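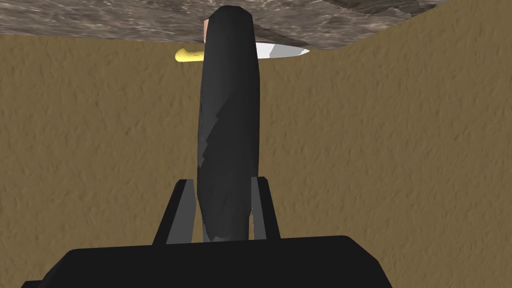
# Chapter 7. Grasping in Simulation, and What the Score Leaves Out

Every few months a new paper reports that a grasp planner has reached a very high success rate in simulation. Students who read these papers one after another could be forgiven for thinking that the problem is closed. By the end of this chapter you should be able to take such a number apart and say how much of it belongs to the planner, how much to the simulator, and how much to whoever wrote the line of code that decides what counts as a success.

We will work with Rora, the small planning and control stack introduced in Chapter 3, and with the Brundoveck scene set that ships with it. Brundoveck contains 905 rendered tabletop scenes. Each one comes with object meshes, a starting pose for the arm, a wrist camera, and a target object. It is a decent teaching set, and it has most of the faults that scene sets have.

## 7.1 What "held" means to a program

Suppose a planner closes two fingers on a column. In the wrist view, the fingers sit on either side of the object, and a person looking at it will say the gripper is holding the thing. The program has no such opinion. It has joint positions, a list of contact points from the physics engine, and perhaps a force estimate. Some rule has to turn these into a yes or a no.

Rora's default rule is short:

```
held = (left_contact and right_contact)
 and finger_gap > min_gap
 and steps_since_close >= 60
```

Read it slowly. Both fingers must report contact, the gap between them must be larger than a set minimum, and 60 simulation steps must have passed since the close command. Nothing in the rule says the contact has to be with the target. Nothing says that the object has left the table. A gripper that has closed on the wrong item passes. So does one that is squeezing a corner of the furniture, provided the furniture is thick enough.

This rule was the default for three releases, and a good many results were produced with it. When we reran the stock planner with a stricter rule, one that checks the identity of the touched body and its height, the ranking of the planners changed. We would treat any ranking that depends on the default with suspicion, including the one printed in the first edition of this book.

## 7.2 Shapes the engine sees and shapes you see

A rendered object has at least two bodies. One is the visual mesh, with its textures, which the camera sees. The other is the collision mesh, which the physics engine uses, and it is usually simpler. A tapered column with flat facets may be rendered one way and collided with as a plain cylinder or a convex hull.

The trouble starts when perception and planning work from different bodies. A pose estimator trained on images finds the visual surface. The planner then places the fingers using that surface, and the engine answers with contacts from the other one. If the collision mesh is a little fatter, the fingers stop early and appear to hold the object across a thin strip of background. If it is thinner, they sink into it. Both cases can be scored as good grasps.

Vendors of simulation tools tend to say that the difference is small. Ask them small compared with what. For a wide, blunt object it may not matter. For a knife blade it is most of the geometry.

## 7.3 The wrist camera after the grasp

Before closing, a wrist camera has a useful view. After closing, the best part of that view is often blocked by the very object the robot has picked up. Anything behind it is split into pieces, and a detector may report two items where there is one, or none.

The Gidey tracker, which Rora uses by default, handles this by freezing the last known pose of every object that becomes hidden. That is a reasonable choice if nothing moves. It is a poor one if the held object bumps its neighbors, and a tall object held by its base bumps its neighbors often. Gidey's confidence value does not drop when a pose is frozen. We consider this a defect. Its documentation calls it temporal stability.

Flat, even lighting hides the problem further. The Brundoveck scenes have almost no hard shadows, so a tracker tuned on them learns little about what a lab bench under a window will do to it.

## 7.4 Before you begin

The exercises use the Bandmont build of Rora, with the default success rule switched off. Set the random seed yourself and write it down. Run each planner on the same scenes, and save the wrist view at the moment the rule fires. Then look at the saved views, all of them, before you compute a single percentage. It is dull work and takes most of an afternoon.

Keep a list of the cases where you and the rule disagree. Section 7.5 starts from that list.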